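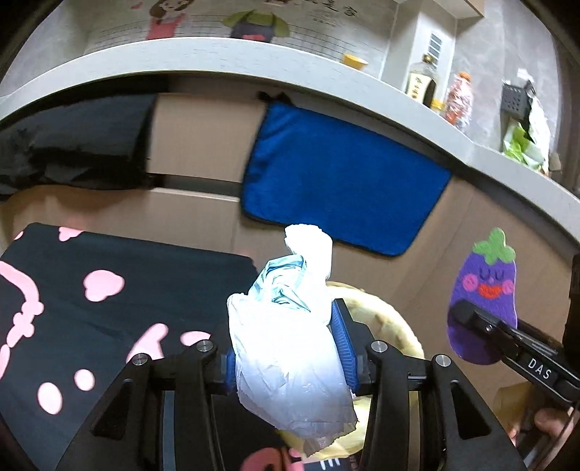 A plastic bag held between the ribbed blue pads, over the woven basket.

Ferside Shared Workshop: Hand-Held Gripper Build

Reading time: 5 minutes

The Ferside Shared Workshop is pleased to present this page from the gripper build undertaken by its members during the autumn term. The build concerns a pair of hand-held grippers, one for each hand, which are worked by a person in an ordinary room and record the movement of the fingers as they open and close. The recordings will be used in the workshop's Plandivix project, in which a bench-mounted arm is to be taught a small number of household tasks.

Work began in September under the direction of Gunther Eichhorn, who is responsible for the mechanical parts and for the training of new users. The page is intended for members who were unable to attend the home trials and for neighbouring workshops considering a similar build.

The picture was taken in a kitchen, where the work at hand was the handling of light plastic bags near floor level. Further notes on the parts and on the method follow.

Fingers

Each finger is an open black frame with a triangular cut-out. The first set made by the workshop was solid, and users reported that the tool became tiring before the end of a session. The open pattern was adopted at the second revision and has been retained. Two screws near the upper edge of each finger remain accessible from outside, so that a finger may be removed without dismantling the rest of the tool. Users should check these screws before each session and should not tighten them further than is needed to stop movement.

Pads

The blue pads are fixed to the inner faces of the fingers and carry ridges along their length. Smooth pads were tried first. They performed well on boxes and tins and poorly on thin film, which slid out sideways when the tool was lifted. The ridged pads are cast in the workshop from a mould supplied by Bangash, and a pair may be changed in a few minutes. Pads that have picked up flour, oil or dust are to be washed in warm water and dried fully before they are refitted. Solvents are not permitted.

Soft objects

A bag of thin plastic is among the more difficult objects on the Plandivix list. It has no fixed shape, it may fold differently each time it is lowered, and a loose sheet can hang well beneath the jaws while the rest is gathered between them. Users are asked to close the fingers on the thickest part of the bag and to pause before lifting. Where a bag has been knotted, either the knot or the body may be taken, and the choice is to be entered in the session sheet. Bags with tears remain acceptable for practice.

Two hands

The grippers are used in pairs for most tasks. New users tend to bring both tools to the object together, with the result that the jaws meet and the object is pushed away. The recommended practice is for one hand to take hold while the second waits to the side, clear of the first. Users who find this unnatural may begin with one tool only and add the other at their second session.

Home trials

The workshop's own benches are flat, evenly lit and largely clear, and recordings made there proved too uniform to be of much use. Members were therefore invited to carry out sessions at home. Kitchens have been the most productive rooms, owing to the variety of things kept in them and the number of heights at which a person must reach. No tidying is required beforehand. Mats, towels and baskets may remain where they are, provided that the user has a safe footing and that the hob is off.

The target for the present stage is 3,000 completed movements. At the date of this page, 1,178 had been accepted by the reviewers. A movement is rejected if the fingers were never fully closed, if the object left the view of the tool's camera, or if the session sheet was not returned. Members are reminded that the last of these is by far the most common cause.

Borrowing a pair

One pair is kept at Ferside and a second at the Plendport branch. Either may be borrowed for 6 days by any member who has attended the introductory session. Tools are to be returned in the padded case, with both sets of pads and the small screwdriver. Damage should be reported on return; no charge is made for worn pads.

Next stage

The bench-mounted arm will be fitted with fingers and pads of the same pattern, so that what has been learned by hand may be carried over without alteration to the grip. Mr Eichhorn has asked that no further changes be made to the shape of the pads until this has been done. Suggestions concerning the handle, which several users with smaller hands have found too wide, are still welcome and may be left at the front desk.

Page updated 6 November 2024

Shares: 6 | Comments: 0

Contact the workshop | © Ferside Shared Workshop | Back to top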